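When the Grip Would Not Let Go

The lead technician at Madcombe laughs when I ask about the jammed jaws, and then she stops laughing, pours us both more coffee and tells me the whole long story, which began on 24th June.

"We'd done 200 pickups that morning and everybody was in a lovely mood," she says. "Then the grip closed on a toy and stayed closed. I let go of the trigger and nothing happened, and I had two fingers in there trying to be helpful!"

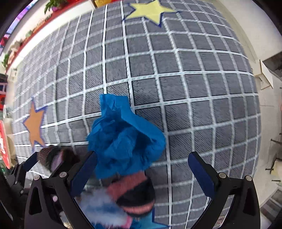
Drelow Onsri

Tissue paper and soft toys are still among the things her team works with, and she is fond of them, crumples and fluff and all. They are also, she admits, very good at getting into places they shouldn't. The crew opened up the faulty grip that afternoon and found a wad of yarn wound tight behind one of the joints.

"It was only a pinch, and I was fine by supper," she says, "but I kept thinking about somebody with smaller hands."

So the rules changed. Fingers stay out, always, and each grip gets brushed clean and checked after every 250 pickups. A spring in the new Braltora joint pulls the jaws open if the trigger goes slack. They have had one more jam, in August, and that time everyone put their hands in their laps and waited for the wrench.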